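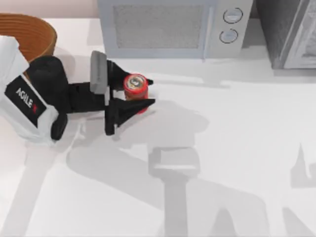
3. Play food, bought and saved

3.1 What we asked families to do

Households had two weeks with each kit. Kit A was a bought set of play food, moulded plastic, the Sakness shop set with a till. Kit B was whatever packaging the family had already emptied that week – cereal boxes, egg cartons, small cans, yoghurt pots – rinsed and put in a bag we gave them. Same till in both weeks, same paper money. Order of kits was swapped for half the sample so that novelty of the till didn't all fall on one kit.

33 families took part, all with at least one child between three and six. Recruited through two playgroups in Skoneck and one nursery in Pennington. One family dropped out after the first week (new baby) and is left out of everything below.

Rules for kit B were short. Nothing glass. Nothing that had held bleach or medicine. Cans only if opened with a ring pull and the edge taped, or not opened at all, and small enough for a child to lift in one hand. Figure 2 has an item of the right sort of size, a small red can at a white countertop, rendered view from directly above. Larger tins were asked for by several children and refused by us. Two parents let them in anyway and those sessions are kept, marked in the table notes.

3.2 Diaries

Parents kept a diary. One line per play session – start, finish, who played, what the game was. We'd planned on a longer form but Soledad Pruitt tried it on her own two and gave up by the third day, so it was cut to one line. Diary entries came to 700 once duplicates were taken out. A session shorter than two minutes was not counted as a session, though parents often wrote these down and some are quoted later becuase they are telling.

Games were sorted by Tobias Ridgeway and Fung-ping Yau working apart, into shop, kitchen, building, throwing, and other. They disagreed mostly over kitchen and other. Disagreements were settled by talking, and where talking did not settle it the entry went to other. This makes other larger than we would like.

3.3 Results, play

Shop play was commoner with kit A. No surprise, the set is sold as a shop and has prices stuck on. Building was far commoner with kit B, boxes mostly. Total time per household did not differ much between the two, and the order of kits mattered more than the kit: whatever came first got played with longer.

Length of single sessions is a different matter. The longest sessions, 10 of them over an hour, were nearly all kit B and nearly all had an older brother or sister in the room. We can't split these apart. A bigger sample with only children would help and is planned for January.

Parents complained about kit B more. Mess, flattened boxes, a smell from one milk carton. They complained about kit A for being noisy (the till, which was in both kits, so this is odd). Several asked wether they could keep kit A. Only one asked to keep B, and then pointed out that she already owned it.

3.4 Results, wear

All of kit A was collected and checked by Darnell Benavides against the shop-new set. Losses were small pieces, peas and the cheese wedge above all. Breakage was low. One banana bitten through. Paint rubbed off the tomatoes in most sets, and this happened early, inside the first few days going by the dates parents gave.

Kit B wore out as expected, and was replaced from the kitchen as it went. Of the egg cartons handed back, 70 per cent were crushed or torn past use. Pots lasted. Taped cans lasted but the tape did not, and we would now leave opened cans out altogether. No cuts were reported. Still.

3.5 Limits

Small sample, and keen parents. Families who sign up for a study about packaging are likely to recycle already, and several told us so. The diaries rely on a parent being in the room. Nursery play was not looked at. Nor did we weigh anything – an earlier draft claimed a saving in plastic per household and Ignacio Ostrowski was right to have it struck out, we had no figure for how long a bought set stays in a home once the study kit is gone. The Kadska lending scheme has passing-on records that might fill the gap. Access has been asked for.

Kit A sets were cleaned and went back to the playgroups. Kit B went in the recycling, apart from the boxes one child had glued into a garage.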